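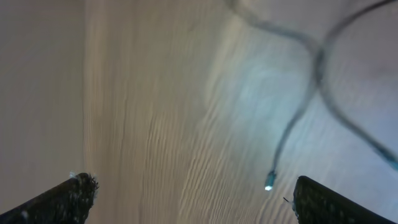
Ludivine Hoarau would keep the grain. Half the dining tables that come through the door have been painted over at some point, she told the opening meeting, and most of them never needed it. A light wood top wants cleaning, a little sanding along the lines and a thin coat of something clear. Paint can wait until you are sure.

Reading time: 3 minutes

MAGAÑA, 7 December 2019. Drikmont will open a furniture care bench at its Cultside shop next month, giving residents a place to clean, sand and refinish wooden tables, shelves and desks with help from shop staff. The bench will run during normal shop hours and will be free to use for anyone bringing in a piece of their own.

The Cultside shop has sold secondhand household furniture for 4 years. In the twelve months to the end of October it took in 2729 pieces, and 159 of those were wooden tables that could not go straight onto the sales floor. The usual problems were cup rings, old wax, sticky finish and scratches running across the grain. Most were put right in the back room by staff. The new bench moves that work to the front of the shop, where customers can watch it or do it themselves.

"People kept asking what we had used on a table," said Dagim Alemneh, manager of the Cultside shop. "We would write it on the back of the receipt. Now they can come in and try it on their own table before they buy a whole can of anything."

The bench area has three work stations, each with a lamp, a clamp rail and a shelf of sanding blocks in different grits. Clear oil, hard wax and water-based finish will be on hand in small amounts. Users pay only for finish they take home. Dust masks and gloves are provided.

Hoarau, who ran the trial sessions in October, has written a set of short care sheets that will be handed out at the bench. They cover light woods first, as these show marks and yellowing sooner than dark ones. The advice for a pale top is as follows:

Wipe the surface with a barely damp cloth and let it dry overnight. Sand by hand, with the grain, using a fine block. Where the grain curves, follow the curve in short strokes. Brush off the dust, then go over the top with a dry lint-free cloth. Put on one thin coat of finish and leave it alone until the next day. A second coat is often enough.

Veneered tops can be brought in too, but staff will look at the edges first to judge how much wood there is to work with. Some veneers are too thin to sand and can only be cleaned and waxed.

Hoarau said the question she hears most is whether a strongly patterned top will look busy in a small room. "It settles down once there are plates on it," she said. "If you still don't like it after a month, bring it back and we'll talk about paint."

Vutel, the hardware store on the same block, will supply the sanding blocks and cloths for the first year. It will also take back empty finish cans from bench users. Rags used with oil should be left in the lidded metal bin at the bench and should not be taken home in a bag or pocket.

Pieces up to the size of a six-seat dining table can be worked on at the shop. Larger items need to be taken apart first, or the top brought in by itself. Drikmont does not collect furniture for the bench, though its delivery van can return finished pieces within Magaña for the standard fee.

Stations can be reserved at the Cultside counter or by phone. Each booking lasts 3 hours, and a piece may be left at the shop overnight while a coat dries. Children may use the bench with an adult.

Press questions should be sent to Dagim Alemneh at the Cultside shop.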